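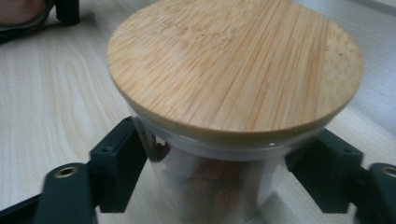
**kulkarni_b:** Go back to screw tops, is my vote. I had the bamboo kind for two years and every one of them ended up either stuck solid or so loose it slid off when I picked the jar up by the top. They look great on a shelf, sure, but I cook every day and I don't want to wrestle my pantry.

**farzad_d:** Bhavana, you said the same thing when I asked about canisters! I'm not giving up on mine yet. I have the flat disc lids, no knob, and my question was really how to keep the seal from dragging. Some days the lid comes up and the ring stays behind in the jar, and then I'm digging at it with a butter knife, which I know is a bad idea (I already nicked one).

**pantrymoth392:** Take the ring off completely, wash it in hot water with dish soap, dry it overnight, and then rub the tiniest bit of mineral oil around the groove in the wood before it goes back on. Not on the ring itself. Mine used to do exactly that and it was old nut oil. Anything you keep nuts in gets that sticky film up under the lid and it grabs the glass like tape.

**farzad_d:** Huh, I never thought of the nuts. The two worst jars are the almonds and the walnuts. The rice one opens fine.

**pantrymoth392:** There you go. Rice jars never give me trouble either.

**tess610:** Please don't put mineral oil in the groove. The ring needs to grip the wood, and if you grease that side it will pop off MORE, not less. I oil the flat top of the lid two times a year, March and whenever I remember the second time, and I leave the underside bare. Soap on the ring, yes. Oil down there, no.

**pantrymoth392:** Mine have been fine for ages with it? We may have different lids. Mine have a really deep groove.

**tess610:** Could be. Mine are Norico and the groove is shallow, you can barely get a fingernail in.

**farzad_d:** Mine are Soltuseck, the tall ones. I just went and looked and I'd call it medium, so thanks, that settles nothing lol. I'll do one jar each way and see who wins.

**kulkarni_b:** Or -- hear me out -- screw tops.

**oldbaysean:** Does anybody else get little dark specks in the bamboo? I can't tell if it's just the grain or if I should be worried. They're dry goods jars and they live next to the stove, so there's steam.

**tess610:** If they were there when you bought it and they don't change, I'd leave it alone. Bamboo has marks like that. If they're fuzzy, or spreading, or the lid smells like a basement, throw it out. I wouldn't try to bleach it. And move the jars away from the stove! Steam warps the discs, and a warped disc is never going to seal again no matter what you put on it.

**oldbaysean:** Not fuzzy. No smell. I don't have anywhere else to put them though, it's a very small kitchen. 50 inches of counter total, and that's counting the part the toaster sits on.

**kulkarni_b:** Top of the fridge?

**tess610:** Too warm for nuts, they go rancid. Okay for pasta.

**oldbaysean:** Pasta goes up then, and the nuts can have the pasta shelf. I should have asked sooner, I've been reaching over a hot burner for cashews since I moved in.

**farzad_d:** Update on my test. I washed both rings, oiled the groove on the walnuts and left the almonds plain. So far both lids open nicely and neither ring has come out, so I think it was mostly the gunk. I'm sorry to say the plain one feels a bit tighter. Sorry, moth.

**pantrymoth392:** A bit tighter was your whole complaint in the first place!! But ok. I'm still oiling mine.

**kulkarni_b:** Does anyone know if you can buy just the rings? I have a box of these in the garage and I could be talked into trying again if I don't have to buy new lids.

**tess610:** Measure across the inside of the glass before you order anything. I guessed once and got a whole bag that fit nothing in my house. Kirevley has them loose in a bin by the canning stuff, or at least the one near me does, and you can bring your lid in and try it.

**kulkarni_b:** Ok, taking a lid with me this week. Farzad, not one word.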